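Curkness: a data card for my pile of old desktop PCs

Hello! If you've landed on this page you probably want to know what's in the Curkness set and whether it's any use to you. Short version: it's a collection of notes and photos about old desktop computers being taken to bits, written up by me as I go. The long version is below, with more about screws than you'd expect.

Version and state

You're reading the card for version 4. Version 3 had a muddle in the memory column (I'd been writing the number of sticks in some rows and the number of slots in others, sorry) and you should bin it if you still have a copy. Version 4 is the one I use myself. I started it in September and I'm still adding to the notes column, but the part names are settled and I won't be changing those again.

What's in it

155 computers, nearly all of them plain office towers of the sort that lived under a desk and collected fluff. Between them they make up 1,086 rows in parts.csv, one row for each part I bothered to write down. I don't write down every washer. If a thing has its own plug or its own screws, or it clips in and comes out in one go, it gets a row.

The files are:

machines.csv – one line per computer, with its number, the case colour, the side that opens and whatever I felt like saying about it

parts.csv – the big one, one line per part

photos/ – pictures of the machines at different stages, sorted into folders by machine number

bramwell.txt – my list of part names and what I mean by them

README – hello

The folder names in photos/ match the machine column in both CSV files, with zeros in front so they sort properly. If your spreadsheet eats the zeros, import that column as text. I've been caught by this more often than I'd like to admit.

How I go about a machine

I lay the tower on its side, open it up and then leave it alone for a minute while I have a good look. It's so tempting to start yanking leads out straight away! But half of what I want to record is where things sit before anything moves, and once the wires are out you can stare at a board all evening and never remember which way the bundle ran.

I start at the power supply, as it's normally the biggest lump in there and easy to get your bearings from. Then the rear edge, then the board itself: socket, memory slots, expansion slots, battery. Leads come last. I work in the same order each time so that the rows come out in the same order too, which makes it much quicker to spot one I've missed.

The tower below is a nice one for learning the names, with the big grey power supply in the corner, a green board, and the black memory slots running off to the right of the processor socket. The long blue expansion slot is easy to find as well, and so is the coin cell.

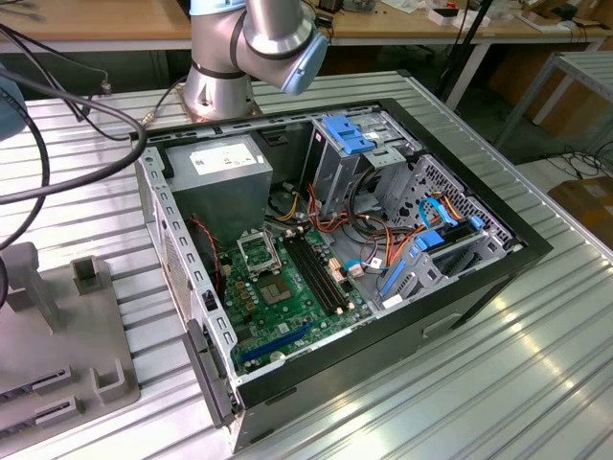

Part names (the Bramwell list)

I called the list Bramwell for no good reason and it stuck. It's the bit people write to me about most, usually to tell me I've got a name wrong. Fair enough, but the names are there so the rows match each other, and I'd sooner have a slightly daft word used every time than the correct word used on Tuesdays, so to speak. The ones that cause trouble:

psu: the whole metal box, label and all. The leads coming out of it don't get rows of their own unless they unplug at the box end.

socket: where the processor goes, along with the metal retention frame round it. If there's a processor sitting in it, that's a separate row called cpu. If I can't tell, I put "unsure" in the state column and move on.

memslots: the bank of slots counts as one row, however many there are. The sticks get a row each.

slot: any expansion slot. I put the colour in the notes, because on these boards the colour is often the quickest way to find the thing again.

cell: the round battery on the board. Please take these out before you store anything for years on end.

blank: a cover piece, plastic or metal, that fills a gap or hides one. Cases are full of these and they do like to wander off.

panel: the outer sides of the case. A panel that's still on gets a row just the same as one that's been taken off.

loom: leads that are tied or twisted together and that I couldn't be bothered to separate. There are lots of looms.

The columns in parts.csv

machine, part, colour, state, where, notes. That's all of them. "State" is one of in, out, empty, damaged or unsure. "Where" is in plain words, such as "next to the psu" or "bottom of the board", and it's always written as if you're looking down into the open case. I know coordinates would be tidier, but I can't read coordinates while holding a screwdriver.

Colour is what I'd call it if you asked me across the room. Grey and silver are a hopeless mess and I wouldn't trust either of them in a search. Search for both.

Screws

Screws live in a separate file called jirkau.csv, which you have to ask me for, as it's only half done. I got through 200 of them with a ruler and a magnet before I lost the will to go on. If you only want to know which screws hold a power supply in, you don't need the file, just look at the notes for the psu rows.

Things that are wrong with it

It's one person's pile, so it leans heavily towards whatever offices near me were chucking out. There's hardly anything small or fancy. I've no laptops at all and I'm not planning any. Some of the early notes are very short ("dusty", "very dusty") and I can't go back to improve them, as those machines have gone for scrap.

I also haven't recorded whether any of the parts work. A row that says "in" only means the part was there.

Using it

Help yourself. Copy it, chop it up, fix the spelling. If you put out your own version, please give it a different name so I don't get letters about it. There's a little script in the Rustum folder that checks every part name against the Bramwell list, and I'd ask you to run that before sending me any new rows. It'll grumble about capital letters. Ignore it on that one, I still need to sort that out.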